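Die Schließung der Schleuse Drostden

Kurze Erzählung

Die Verwaltung des Wasserweges zwischen Drostden und Skorau gab im August bekannt, dass der Betrieb der oberen Schleuse zum Ende des Monats eingestellt werde.

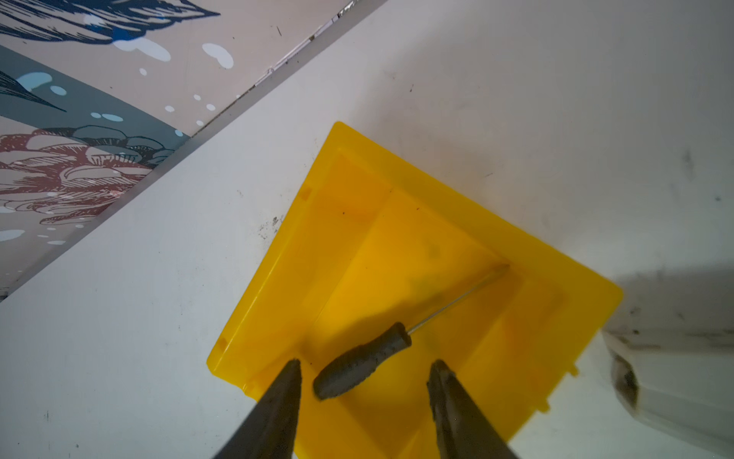

Die Bekanntmachung umfasste eine Seite und hing im Schaukasten vor dem Dienstgebäude, zwischen der Fahrplanänderung der Fähre und dem Hinweis auf das Angelverbot im Unterwasser. Einwände waren schriftlich einzureichen. Es ging ein einziger Einwand ein, und zwar ohne Absender.

Er bestand aus 14 Blättern, die mit blauer Tinte beschrieben waren. Der Verfasser legte dar, dass die Schleuse nach seiner Kenntnis niemals geschlossen werden könne, solange sich das Schiff Ambrosio noch auf der Bergfahrt befinde. Die Ambrosio sei in Skorau ordnungsgemäß angemeldet worden, habe die Gebühr entrichtet und den Hafen am frühen Morgen verlassen. Eine Ankunft in Drostden sei nicht verzeichnet. Der Vorgang liege 60 Jahre zurück.

Die Schleusenmeisterin, die den Posten seit sechs Jahren innehatte, wurde mit der Prüfung beauftragt. Sie ließ sich aus dem Archiv in Skirberg die Schleusenbücher kommen und las sie an den Abenden in der Dienststube. Die Bücher rochen nach Petroleum. Auf den meisten Seiten standen Kies, Zuckerrüben und Bauholz, dazu die Wasserstände und gelegentlich eine Bemerkung über Eisgang. Die Anmeldung der Ambrosio fand sich auf der im Einwand genannten Seite. Als Ladung waren Glocken eingetragen, als Bestimmungsort Drostden. Die Spalte für die Ankunft war leer geblieben, und jeder ihrer Vorgänger hatte diese Zeile beim Jahresabschluss in das nächste Buch übertragen, wie es die Dienstordnung für unerledigte Durchfahrten vorsah.

Sie berichtete der Verwaltung. Die Verwaltung antwortete, die Strecke betrage keine 14 Kilometer, und ein Schiff könne darauf nicht verloren gehen. Der Eintrag sei als Schreibversehen zu behandeln und zu streichen. Dem Schreiben lag ein Formblatt bei, das die Schleusenmeisterin unterzeichnen sollte. Sie legte es in die Schublade zu den Reserveschlüsseln.

Am letzten Betriebstag passierten zwei Sportboote und am Nachmittag ein Arbeitsprahm der Verwaltung, der die Signaltafeln abholte. Gegen Abend fiel Nebel ein. Die Schleusenmeisterin stellte die Kammer auf den unteren Wasserstand und öffnete das Untertor, obwohl keine Anmeldung vorlag. In das Schleusenbuch schrieb sie die Uhrzeit und den Vermerk: Kammer bereit. Danach setzte sie sich auf die Bank vor der Dienststube und behielt die Dienstmütze auf.

Kurz vor Mitternacht stieg das Wasser an der Treppe um eine Handbreit und fiel wieder, so wie es steigt, wenn ein schwer beladenes Schiff langsam in die Kammer einfährt. Zu sehen war nichts. Die Festmacherringe an der Westseite schlugen leise gegen den Stein. Sie wartete die vorgeschriebene Zeit ab, schloss das Untertor und ließ die Kammer füllen. Der Vorgang dauerte länger als gewöhnlich - sie notierte auch dies. Dann öffnete sie das Obertor und grüßte, wie es bei der letzten Durchfahrt eines Tages üblich war.

Am folgenden Morgen übergab sie die Schlüssel und das Schleusenbuch einem Beauftragten der Verwaltung. Er blätterte bis zur letzten beschriebenen Seite, prüfte die Unterschrift und bestätigte den Empfang. Als er zum Wagen ging, läutete es drüben in Drostden, und er stellte seine Uhr danach.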